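第6章　競技大会の収益構造とリーグ設計

本章の学習目標
・対戦型ゲーム競技における主要な収益源を区別し、それぞれの変動要因を説明できる。
・開放型リーグと閉鎖型リーグの違いを、参加権の資産性という観点から整理できる。
・賞金総額と選手報酬の関係を、簡単な数式を用いて記述できる。

6.1　問題の所在

対戦型ゲームの競技大会は、伝統的な競技スポーツと同じく、興行収入、放映権料、協賛金を主な財源とする。ただし、競技の対象となるゲームそのものが特定企業の著作物である点に、構造上の大きな違いがある。球技の規則には所有者がいないが、ゲームには権利者が存在し、大会の開催には原則としてその許諾を要する。したがって、収益の分配を論じる際には、主催者、チーム、選手に加え、権利者を第四の主体として扱わなければならない。

フラゴンデス型と呼ばれる従来の三者モデルでは権利者の取り分が外生的に与えられていたが、本書では Edivaldo Fagundes の整理に従い、これを交渉によって決まる内生変数とみなす。権利者が大会を自社製品の広告手段と位置づける場合、許諾料は低く抑えられ、ときに負の値、すなわち権利者から主催者への補助金となる。

6.2　参加権の資産性

リーグへの参加権は、昇降格の有無によって性質が異なる。開放型リーグでは、参加権は成績に応じて毎期失われる可能性があり、資産としての評価は困難である。閉鎖型リーグでは、参加権は期間の定めのある契約上の地位として取得され、譲渡の対象となることもある。会計上は無形資産に計上し、契約期間にわたって償却する処理が一般的である。

本章を通じて用いる仮設リーグ「ストーロフ」(Storov) は、10チームが参加する閉鎖型リーグであり、各チームの登録選手は6名とする。
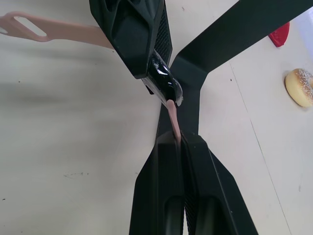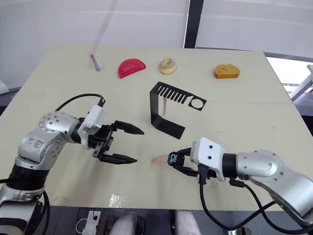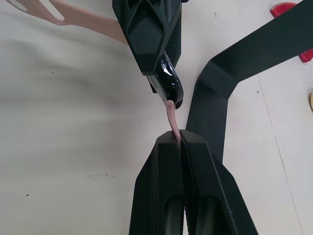
6.3　収益の分配方式

分配方式は、均等分配、成績連動分配、および両者の混合に大別される。リーグの総収入をR、均等分配の比率をα、チーム数をnとすると、チームiの受取額は次式で表される。

Yi = αR/n + (1−α)R・si

ここでsiは成績に応じた配分率であり、全チームについての和は1となる。αが1に近いほど各チームの収入は安定するが、勝利への金銭的な誘因は弱まる。αが0に近い場合はその逆となり、下位チームの資金繰りが悪化して戦力格差が固定されるおそれがある。

例題6.1　ストーロフの総収入を800百万円、αを0.6とする。均等分配の部分から1チームが受け取る額を求めよ。

解　αR/n = 0.6×800/10 = 48（百万円）。

6.4　協賛契約の期間と解除条項

協賛金は多くのチームにとって最大の収入項目である。契約期間は24か月とされる例を標準とし、以下の事例でもこれに従う。周辺機器メーカーの Zedenwood は、チーム Rezende との契約において、競技タイトルの公式大会が廃止された場合に残期間の支払義務を免れる旨の条項を設けた。この条項により、タイトルの存続に伴う危険は協賛者からチームに移転する。

Silvana Frota は、こうした危険への対応として、複数タイトルの部門を保有することによる分散を挙げている。ただし、部門間の収入に強い正の相関があるときには、分散の効果は限定的である。広告市況の悪化のように全部門へ同時に作用する要因は、部門の追加によっては除去できない。

6.5　本章の構成

次節以降では、まず権利者と主催者の交渉を二段階ゲームとして定式化する。続いて、会場運営会社 Stendport の費用資料をもとに、観客動員型の大会と配信専用の大会の損益分岐点を比較する。選手の最低報酬制度と移籍金については第7章で扱う。なお、割引現在価値の計算に不慣れな読者は、先に付録Bを参照されたい。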